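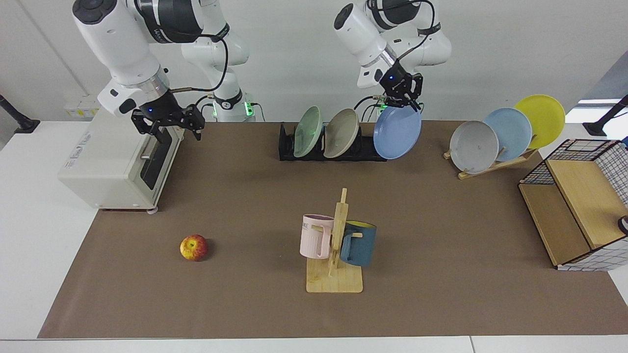

Mi-kyung Shim wrote to me that she got to the last page, turned back to chapter one, and read the whole thing again before bed, which she hasn't done with a book since she was eleven. I'm so glad, because I did nearly the same thing!

2018-03-24
Posted by the shop

Print this page | E-mail this page to a friend

The Lamp Road to Hirness, hardcover, 206 pages

OK, so this is the middle-grade fantasy I've been pushing on everybody who comes near my counter. Jeon is ten and has been sent to stay with her great-uncle in Lakeck, a town where the street lamps go out one by one and the grown-ups keep finding reasons to ignore it. She follows the last lit road out of town with a goat called Rullow (he talks, but only when he's in a bad mood, so he talks a lot) and the two of them end up in Hirness, where all the missing light has been going.

I don't want to give away what's there. I will say that the ferry chapter made me miss my own stop on the bus, and that I laughed out loud at the goat arguing with the toll keeper over whether he counts as luggage.

The chapters are short, most of them seven pages or so long, and that makes it a great bedtime read-aloud. My nephew kept begging for one more and I kept caving. The middle does slow down a bit once they reach the salt flats, and if your kid is the impatient type you may want to read two chapters a night there. After that it really moves. 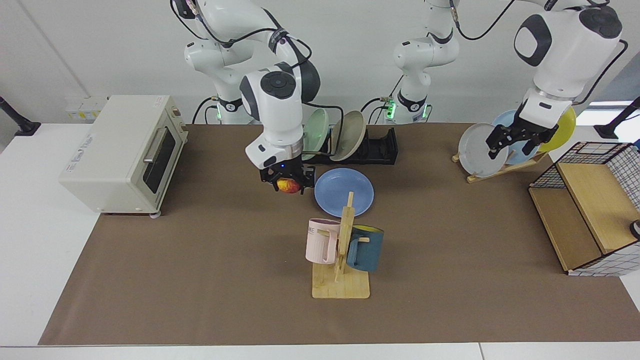
As for age, I'd say eight and up for reading alone, and younger if you're reading it to them. There's one spooky part in the bell tower. Nothing gory, but it is dark and Jeon is by herself for a while, so you know your own kid.

Now the book itself, for those of you who care about this stuff as much as I do. It's a real sewn binding, so it opens flat and stays open. The paper is thick and a little creamy, the type is a nice generous size, and there's a fold-out map glued in at the back. I'd have put the map in the front, but then it would spoil where the road goes, so fine. There are four full-page ink drawings, and the one of Rullow on the ferry is my favorite (look at his ears).

This printing is 500 copies and each one is numbered by hand inside the back cover. You can't pick your number, sorry, I've been asked! I pull them off the top of the stack. A paperback is planned for June, without the fold-out map, if you'd rather wait for something cheaper to throw in a backpack.

I wrap every copy in paper and ship it in a stiff mailer, so the corners should get to you in good shape. If they don't, write to me and I'll swap it. Gift notes are free, just type what you want it to say in the order box and I'll copy it out in my best handwriting.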